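職場の多様性とインクルージョン 第7回 配布資料
担当:Llinos Parry

今回のテーマ:従業員リソースグループ(ERG)の作り方と続け方

前回は採用の面接について勉強しました。今回は、入社した後の話です。ERGは、同じ背景や同じ関心を持っている社員が自分たちで集まるグループのことです。女性のグループ、障害のある社員のグループ、介護をしている社員のグループ、外国出身の社員のグループなどがあります。日本語では「社員ネットワーク」と訳す会社もありますが、この授業では英語の略語のまま使います。

1.サークルとの違い

ERGと社内サークルは、外から見るとよく似ています。どちらも昼休みや仕事の後に集まります。ただし、ERGには会社の中で正式な位置があり、予算と、役員の中の支援者(スポンサー)がついています。スポンサーは会長ではありません。グループの声を経営の会議まで運ぶ役割です。この点は毎年、試験の答案で混同が多いので、注意してください。

2.事例:Vunico社

Vunico社は社員486人の会社です。最初のERGは、子どもを育てている社員の昼食会から始まりました。正式なグループになったとき、メーリングリストの登録者は206人でした。しかし、毎月の集まりに来る人はずっと少なく、世話役のBirdie Mercadoさんは初めの一年、そのことをかなり心配したそうです。

その後、グループは集まりの時間を夕方から正午に変えました。夕方は保育園の迎えと重なるからです。また、工場の交替勤務の人は正午にも来られないので、話し合いの記録を短い文章にして、休憩室に貼ることにしました。 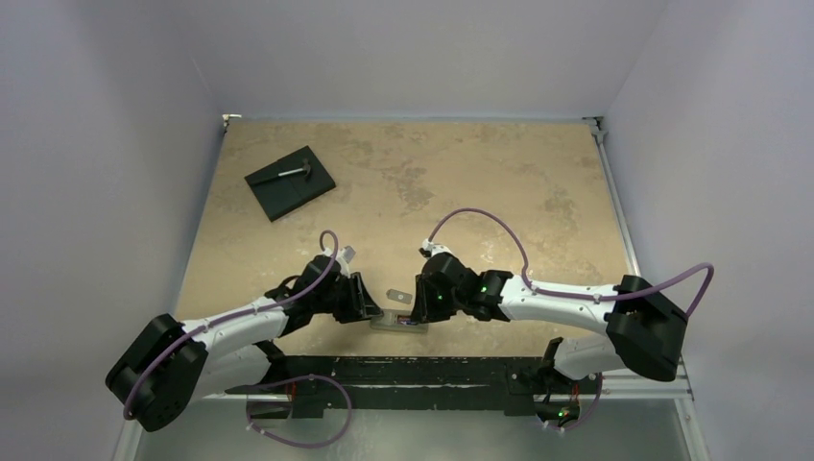

Efa Gittinsさんは授業の後のアンケートで、登録だけして集まりに来ない人を「参加していない」と数えるのはおかしいのではないか、と書いてくれました。自分も前の職場では記録を読むだけの会員だったが、それで制度のことを知り、上司に休みの相談ができた、ということです。大切な指摘だと思います。出席の数だけでグループを評価すると、このような会員は見えなくなります。

3.世話役の負担

ERGの仕事は、多くの会社で無給です。しかも、少数の立場にいる人ほど頼まれる回数が多くなります。Bolier社では、世話役の仕事を人事評価の項目に入れました。Gough社では評価には入れず、月に一日、勤務時間の中で活動することを認めています。どちらの方法にも問題が残っています。評価に入れると、上司がERGの活動をよく知らないまま点数をつけることになります。時間だけを認める場合は、本来の仕事の量が減らないことが多いです。

4.誰が入れるか

当事者だけのグループにするか、支援したい人(アライ)も入れるかは、意見が分かれるところです。二種類の集まりを分けて開く会社もあります。名前を出したくない人のために、会員名簿を人事部に渡さない規則も必要です。

用語
・スポンサー:グループを支援する役員
・アライ:当事者ではないが、支援する立場の人
・交差性:一人の人が複数の属性を同時に持ち、その重なりから経験が生まれるという考え方

次回までの課題
Craig Galbraithさんの講義録の後半を読み、3の二社の方法のどちらかを選んで、改善の案を440字以内で書いてください。提出は月曜日の授業の初めです。遅れる人は、先にAfiq Gintingさんに連絡してください。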